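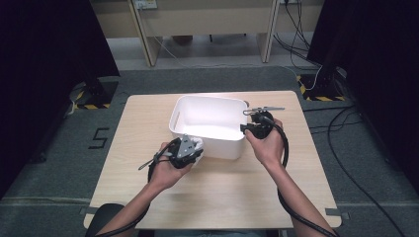 Station Check Before Hand-Guided Demonstration

Site: Sallasbridge, demonstration floor
Station: 5
Task: Bin handling, two hand-held grippers
Inspector: Perihan Bozkurt
Date: 02/03/2024

1. Table and work area
1.1 Table stands level and does not rock. Pass.
1.2 Bin is empty at the start of the check. Pass.
1.3 Chair is clear of the operator's legs and elbows. Comment: the chair back overlaps the front edge of the table. Move it back before recording begins.

2. Grippers
2.1 Jaws open and close fully on both sides. Pass.
2.2 Brackets and screws are tight. Comment: left bracket retightened during the check. Erkum to supply a spare set.
2.3 Operator can release either gripper at once without help. Pass.

3. Cables
3.1 Gripper cables follow the forearms and leave slack for a full reach. Pass. Comment: the right cable forms a loop beside the arm. Secure it at the wrist with a soft strap.
3.2 Floor cables are out of the walking path. Fail. Comment: a black cable curves across the carpet on the right side of the table. Cover or reroute. A white cable also runs to the right stand and is to be included in the same work.

4. Stands
4.1 Both bases rest on their hazard-striped plates. Pass.
4.2 Poles are upright and locked. Pass.

5. Operator
5.1 Operator has read the Başaran task sheet and completed two practice runs. Pass.
5.2 Rest break is taken after every three demonstrations. Comment: add to the session log, which has no line for it at present.

Result: Conditional. Recording may start when items 1.3, 3.1 and 3.2 are closed and initialed by the inspector.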